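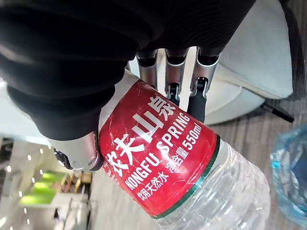

The first thing Fasil Abdella wants me to know is that the practice schedule was not his idea. "Four of us voted and I lost," he says, and then he's off, explaining the difference between a good grip and a lucky one before I've even found a pen that works.

I'd come to Flirncombe to talk with the student robotics club about the Ornden Cup, which is all about household cleanup this year. Picking stuff up, basically! Bottles, bags, the things people leave on floors and chairs. It sounds easy and I said so, and Fasil was very polite about it.

"Everybody says that," he told me. "Then they try writing down how their own hand does it. Where does your thumb go? When do you decide you've got it? I had no idea, and I've been picking up bottles my whole life."

The club started work on its entry, which they call Skendano, back in September. (It's the name of a board game two of them made up in middle school, and no, they won't teach me the rules.) Fasil handles the grasping side. He keeps a paper notebook, because he says he types too fast to think, and it already has 300 attempts in it, each one with a line of complaints. I got to flip through. My favorite entry just says "thumb late AGAIN."

Bottles are his specialty. You want the thumb on one side and the fingers on the other, he says, and you want to squeeze hard enough to lift but not so hard that the plastic caves in. Bags are another story.

"A bottle has a shape. You can plan for it," he said. "A bag has whatever shape it feels like having. You close the fingers and you might have a good handful or you might have one little corner, and then you've got to carry it across the room and hope."

And the room matters too! The Cup's rules give each team a living area with soft chairs and a trash can, and a run lasts 30 minutes. Points come for what ends up where it belongs. Nothing for style, which Fasil thinks is a shame.
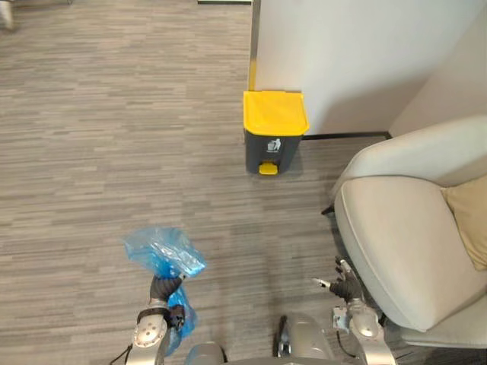 Berhe thinks the bags are where they'll lose points, and told me so twice, adding that the club should have started on them first and saved the bottles for later. Fasil shrugged when I passed that along. "That's fair. But you need one thing that works or you get sad."

I asked what he'd do with another 200 tries. More bags, he said right away, and then he changed his mind and said he'd like to work on letting go, which the notebook barely covers.

The club's entry form is due 2024-10-01, and when I left he was still hunting for the page that needed a signature.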